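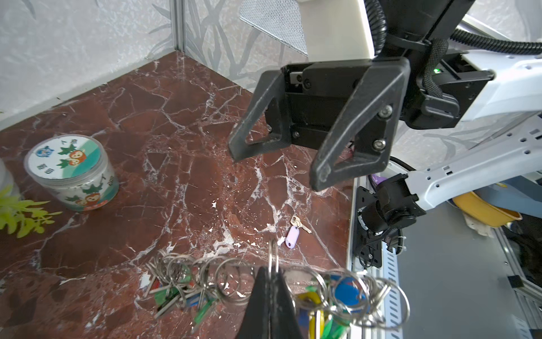
五月的时候，娜兹米耶·亚曼从苏多来到桑科姆。她要找姨妈留下的房子。姨妈的信里只写了一句话：下车以后，跟着河走，走到没有声音的地方。

她跟着河走了很久。河一直有声音。天快黑了，她进了一家小茶馆，向老板问路。

“你姨妈是不是做裁缝的？”老板问。

“是的。她给人改大衣。”

老板给她倒了一杯茶，茶很浓，她喝了两口就放下了。老板说，桥那边有一条街，门牌十五号和十六号中间有一条很窄的路，外地人常常看不见。从前那里有一个水磨，后来磨停了，大家就叫它“没有声音的地方”。

娜兹米耶觉得有一点惭愧。她在路上想了很多，以为姨妈的话有很深的意思，和死有关系，或者和原谅有关系。她们九年没有说话了，原因是一件大衣。那件大衣是母亲的，姨妈把它剪短了，没有问过任何人。

她付了钱，过了桥。小路里很暗，她用手摸着墙走。房子的门没有锁，里面有樟脑的味道。缝纫机上盖着一块布，旁边的椅子上放着一个纸包，纸包上写着她的名字，字写得很大，好像是写给小孩子看的。

她打开来，是从那件大衣上剪下来的一条呢子，已经缝成了一条围巾。针脚很密，有一头还没有缝完，针还在上面。

娜兹米耶坐下来，找灯的开关。她找了一会儿没有找到，就把椅子搬到窗户旁边，趁着外面还有一点光，开始缝剩下的那一头。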